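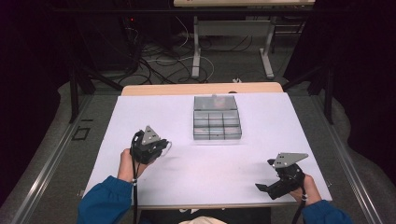

Guoqing Meng wrote:

> I don't see what we gain by asking for the mayor's full travel calendar. The trip to Nurno is over, the city paid for it, and the total was in the October packet. If we file a records request for every day out of the office, the clerk will spend the month on us and we'll get a stack of black bars. I'd sooner ask for one thing, the invoice from Zatness, and leave the rest alone. Also, is it in fact a rule that department heads have to post their trips ahead of time, or is that only the mayor?

Taking the last part first. The rule covers the mayor, the deputy mayor and anyone else who travels on the mayor's office account. Department heads are under a separate policy, and theirs only asks for a report within 14 days of getting back. The mayor's office has to post ahead of time if the trip is out of state and the city is paying any share of it. I have the text from the city code and can send it to anyone who wants it. It's two pages.

On the Nurno trip, I think the problem is a bit bigger than the invoice. The number in the October packet is the total for travel and lodging. It doesn't say how many people went. The press office said four when the local paper asked, and the deputy mayor said five at the council meeting. One of those may be counting the security officer and the other not. I don't assume anything is wrong there. But you can't tell from the total whether the per-person cost is over the limit, and the limit is what the code cares about.

Zatness booked the hotel and the cars. They've had the city's travel contract since the last administration, and as far as I can tell it was renewed without a new bid. The contract has a booking fee of 50 dollars per reservation, and changes are charged as new reservations. If the dates moved twice, which is what the press office told the paper, then the fee was charged three times for each room. That isn't much money but it should show up on the invoice, so I agree with you that the invoice is the first thing to ask for.

Where I don't agree is on leaving the calendar alone. I'm not suggesting we ask for every day. I'd ask for the posted schedule for the Nurno trip only, first version and last version. When I looked at the city's site the week of the trip, the schedule had three meetings on it, including the one with the port people. When I looked again after they got back, there were two, and the port meeting was gone with no note. It could have been canceled. If it was, the office can say so in one line and we're done.

I've also seen people on this list treat the extra days as the main story. The mayor stayed on in Nurno for a family vacation after the official part. That's allowed. Mayors take vacations and I have no interest in what this one did at the beach. The only public question is whether the return flight was billed at the right fare, and the code says the traveler pays the difference if staying longer made the ticket cost more. Again, the invoice would show it.

For comparison, the previous mayor's trip to the same conference came to a little under 2000 dollars, but that was one person, three nights, and no car. I wouldn't put that side by side with the new total in anything we publish. It would look like we were making a point that the numbers don't support.

So here is what I'd send to the clerk:

1. The Zatness invoice or invoices for the Nurno trip, with any change fees.
2. The list of travelers whose costs were paid by the city.
3. The schedule as first posted and as last posted.
4. Any repayment from a traveler to the city for that trip.

All four should come to well under 200 pages, and under 200 there's no copying charge. If the clerk comes back with an estimate over that, we drop the third item and ask the press office directly.

Wróbel Street people: I know some of you want the request to include the ribbon cutting that got moved while the mayor was gone. I'd keep that separate. It has nothing to do with travel costs, and mixed requests get sent to two offices and come back late. If somebody on Wróbel wants to write that one up, I'll read it over before it goes in.

One more thing about the Natine page. It still says "the mayor has refused to release" the trip costs. As of the October packet that's out of date, and we should change it before anyone quotes it. Suggested wording: "The city has released a total for the trip. We have asked for the details behind it." Well, we haven't asked yet, so hold the second sentence until the request is in.

If there are no objections by noon tomorrow I'll send it in as above. Guoqing, if you'd rather not have your name on it, tell me before then and I'll put it in under mine only.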